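About Kornavance
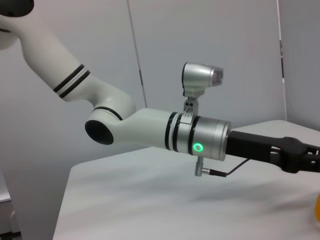
White robotic arm over a pale tabletop

Kornavance helps college students spend a semester abroad, and we love doing it! Bastian Seidel and Bram Claeys started the program after their own exchange years, when they met over a very confusing bus timetable. Today we work with 75 host families and have placed 709 students in language, science and engineering courses.

Every group gets two advisors, one at home and one on site, plus a welcome dinner at Lo Presti on the first night (come hungry). Applications for fall open in December. Write to us anytime, even if you're still picking a country!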